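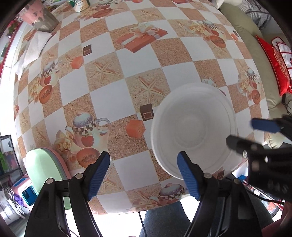 A tied election is one in which the two leading candidates receive the same number of votes. It is uncommon in large elections and less uncommon in small ones. A town council seat may be decided by a few hundred people, so the chance that both totals match is much higher than in a race for governor. When it happens, the law has to say who gets the seat. In many places the law says the winner is chosen by lot, meaning by chance. The equipment does not need to be special. A wide white bowl like the one on the checked tablecloth would do, as long as the people drawing cannot see which name they are picking up. The rest of this page explains the steps that come before the draw, and what makes a draw fair.

Home | News | Kids' Civics | Elections | Glossary | Contact

Share 9 | Comments 4 | Print this page | E-mail this page

Step one: the first count

After voting ends, election workers count the ballots. A ballot is the paper or screen record of one person's vote. The first total is called the unofficial result. It is unofficial because some ballots may still be waiting. Ballots sent by mail can arrive later, if the law allows it. Some ballots are set aside until workers can check that the voter is registered at the right address. These are called provisional ballots.

Many ties disappear at this stage. One extra ballot is enough to break a tie.

Step two: making it official

Next, a group of officials checks the totals against the records from each polling place. This is called the canvass. The number of ballots counted should match the number of people who signed in to vote. If the two numbers differ, someone has to find the reason. When the canvass is finished, the result is certified. To certify a result means to declare in writing that it is correct and final, unless a recount or a court changes it.

Step three: the recount

A recount is a second count of the same ballots. In some places a tie causes an automatic recount. In others, a candidate has to ask for one in writing before a deadline. No new votes can be cast during a recount. Workers may look closely at ballots the machine could not read, such as one where the voter circled a name and left the oval blank. The rules say which marks count as a vote.

An example from Wakville

Wakville is a town on the Ene River with about 3000 registered voters. Its council has nine members, and each serves a term of four years. In February the town held an election for the seat in the Fukier district. Aba Antwi and Marit Fagerlund finished with equal totals. The canvass did not change the result, and neither did the recount.

Town law calls for a draw in this case. It was held in public at the town hall on Sat 18 April. The clerk wrote each name on a card of the same size, folded both cards the same way, and put them in a container. A judge from outside the district drew one card and read it aloud. The name was Marit Fagerlund. The clerk then opened the second card to show that it carried the other name. Both candidates signed the record.
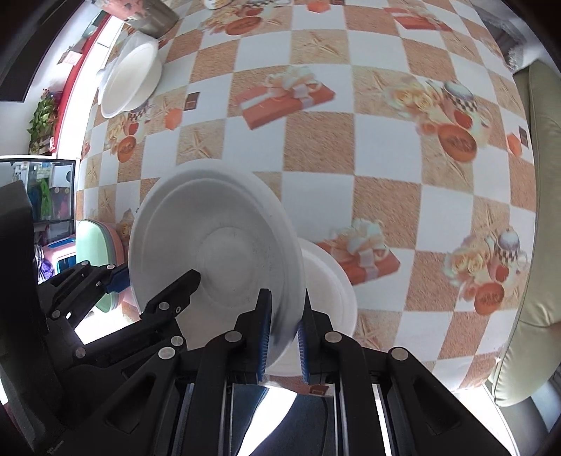 A round white plate with a raised rim, over a checkered tabletop.

What makes a draw fair?

Each candidate must have an equal chance. With two candidates, that is one chance in two, or 50 percent. The cards have to look and feel the same, so that the person drawing cannot choose on purpose. The candidates, or people they send, must be allowed to watch. The method must also be set before the draw begins. If it were set afterward, the loser could say that the method was picked to suit the winner.

A coin toss meets the same test, and some places use one. Others use dice or playing cards.

Are there other ways to break a tie?

Yes. One is a runoff, a new election between the tied candidates only. The neighboring town of Sesstead uses runoffs. Sesstead has 2000 registered voters, and a runoff there means printing new ballots, hiring poll workers again, and leaving the seat empty until the votes are in. A runoff can also end in a tie. Sesstead's law says that if this happens, the second tie is settled by a draw.

Another way is to let the remaining council members vote on who gets the seat. This costs very little. Its weakness is that the members may favor a candidate who agrees with them.

Words to know

Ballot: the record of one person's vote.
Canvass: the official check of the totals.
Certify: to declare a result correct in writing.
Lot: an object, such as a card, used to make a choice by chance.
Runoff: a further election between the leading candidates.

Back to top | Print this page | E-mail this page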